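Car Reviews > Accessories > Roof Boxes

Clekau 66 roof box: review after a summer of use

I bought the Clekau 66 in June to go on top of a compact wagon with factory side rails. We are a family with a dog, and once the dog has the cargo area there is no room left for bags. The choice was a bigger car or a roof box, and the roof box was a lot cheaper.

The 66 in the name is the length in inches. It is the shorter of the boxes Clekau sells, and on a compact car that is the right one to get. The longer box would hit the liftgate when it opens. With the 66 set as far forward as the rails allow, my liftgate opens all the way and clears the back of the box with a little room to spare. Measure this on your own car before you order. The size chart lists cars by name but does not say where the crossbars were placed for the test.

Fitting it

The box does not come with crossbars. I used a pair of Koval bars that I already owned from a previous car, with new feet for the rails. The box clamps to the bars with four claws, and each claw is tightened by a knob inside the box. You turn the knob until it clicks. The first time took me most of an evening, mainly because the instructions show the claws from underneath and you are working from above. The second time I had it on in 19 minutes, including carrying it out of the garage.

Two people are needed to lift it. The box isn't heavy for its size but it is awkward, and it is easy to drag a claw across the paint. I put a blanket over the roof until the box was resting on both bars.

Space and access

The lid opens from the passenger side only. Clekau sells a version that opens from both sides for more money, and I would pay for that now. If you park on the street, a single-side lid means you either stand at the curb every time or stand in traffic, depending on which way the car is facing.

Inside, it takes two large duffel bags, a folded stroller and a few sleeping bags stuffed into the gaps. Hard suitcases are a poor fit. The nose slopes down early and anything square leaves wasted space in front of it. There are two straps included. They hold well enough, but the buckles sit right where you want to put a bag.

The lock is good. The key will not come out unless the lid is latched at both ends, so you can't drive off with it half shut. On a dusty road the lock got stiff, and a bit of dry lubricant fixed it.

On the road

Below 45 mph I can't hear it. On the highway there is a low rush of air that you notice for the first few miles and then mostly forget. A bare set of Koval bars with no box on them is louder, at least on this car. In a strong crosswind the car moves around more than it used to, and I slow down.

Fuel use went up, as it does with any roof box. On our usual run to Brastosby and back we lost 2 miles per gallon with the box loaded. I drove the same trip with the box empty and the number was nearly the same, so it makes sense to take it off when you don't need it.

We had two days of hard rain on one trip. The bags at the front stayed dry. One sleeping bag near the back hinge was damp on one end. The seal along that edge is thin, and I now keep anything that matters in a trash bag.

Compared with the Plirnum

Before buying I borrowed a Plirnum box of close to the same size for a weekend. The Plirnum has thicker plastic and a better seal, and its lid stays up on gas struts that feel stronger. It also sits higher off the bars, and that was enough to keep us out of a parking garage we use. The Clekau sits low and fits. The Plirnum's clamps are slower too - you have to thread each one by hand.

If the height is no problem for you, the Plirnum is the better-made box. If you take the box on and off through the year, the Clekau is easier to live with.
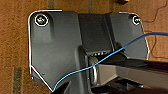

Koval_wagon wrote in the comments that the knobs on his Clekau lost their click after one winter, and that he now checks them by hand before every long drive. He got a replacement set under warranty, but it took 8 weeks to arrive. He agreed about the rear seal and has put a strip of foam weatherstrip along it, with no leaks so far.

I can't speak to winter use yet. My knobs still click, and I check them at fuel stops anyway. I have ordered some weatherstrip and will add a note to this review if it helps.

Good: low height, fast clamps once you know them, lock that can't be left open, quiet for a box.

Not so good: opens on one side only, thin seal at the back, straps in the wrong place, no crossbars in the price.

Rating: 8 out of 10 for short cars with low garages. I would take a point off if you need it to stay dry in heavy rain with no extra work.

Posted 12 Oct 2020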